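Sealing gap under workshop door, concrete floor not level

Posted in Floors and Doors, 21st September

Kiros Hailu
I have a side door into a workshop with a poured concrete floor. The slab dips toward the hinge side, so the gap under the door is fine at the latch and wide enough for mice at the hinge. I bought a Dornberg brush strip and it only touches for half the width. The door is 195 cm tall, steel skin, opens inward. Do I plane something, build up the floor, or buy a different seal? I would like to keep the cost under 49 dollars if I can. A new door from Erkport was quoted at 1,899 and I am not doing that.

Pridanard
Don't build up the floor with leveling compound at a doorway. I did mine in July and it chipped off in a few weeks from the cart going over it. Get a threshold you can scribe. Lay it in place, run a pencil on a scrap block along the slab so it copies the dip, then cut the underside to the line. Bed it in polyurethane sealant and put a screw in every 8 inches or so. Leave it 24 hours before you roll anything over it.

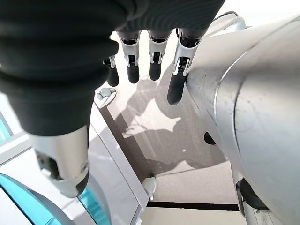 Once the threshold is down, the top of it is straight and your brush strip will touch all the way across. You may need to move the strip up a little. Most of them have slotted holes, so loosen the screws, close the door, let the bristles just brush the threshold and tighten up again. If it drags when you open the door, it's too low. Check the hinges first though. If the top one is loose the door sags at the latch, and you will be measuring the wrong gap.

Paul
just buy the longer bristles and cut them with scissors. worked on my garage

Kiros Hailu
Hinges are tight, I checked. Going with the threshold. Does it matter if it's aluminum or oak?

Pridanard
Oak is easier to scribe. Seal the underside before you bed it.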